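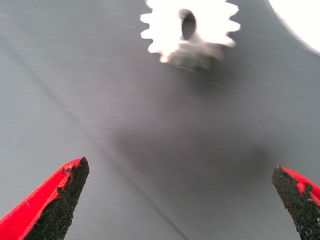
White toothed gear on the gray work surface.

Replacing one gear in a small gear set – does it matter which one goes on first?
Posted by Rania Erraji

I have a small set from Merneo that a neighbor passed along without the instructions. There is a flat round plate with a hole in the middle and small metal gears that sit on it. I want to take everything off, clean it and put it back. The last time I tried, one gear stayed tight and the set would only turn partway before it stopped.

I have a tube of light grease and a soft brush. Is there a right order for the gears, and should the grease go on before or after? 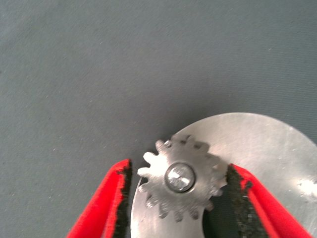
Keegan Campbell
Order didn't matter on mine. What mattered was cleaning between the teeth. I had a bit of dried grease in one gap and it jammed at the same spot every turn. Use a wooden toothpick, then wipe. Put a dot of grease on each post before the gear goes on, and a very thin smear on the teeth once they are all in. If a gear won't drop down, turn it slightly while you press. Don't tap it.

Josée Lavoie
I would do it a little differently. Put the whole thing together dry first and turn it by hand. If it binds dry, grease won't fix it, and you'll have to wipe it all off again to find the problem.

Check these before you grease anything:

Each gear spins freely on its own post.
The teeth have no burrs. If you feel one, 400 grit paper and a light touch will take it off.
Every gear sits flat. Look across the plate from the side.

Mark the top of each gear with a pencil as you take it off – they wear on one side and like to go back the same way up. I also work on cloth so that small parts don't roll away.

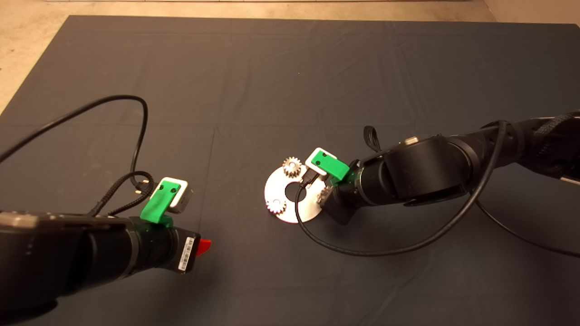 Small metal gears on the round white plate, with a dark gray mat underneath.

Pui-shan Hung
just soak it all in degreaser overnight, worked for me. not sure about plastic parts though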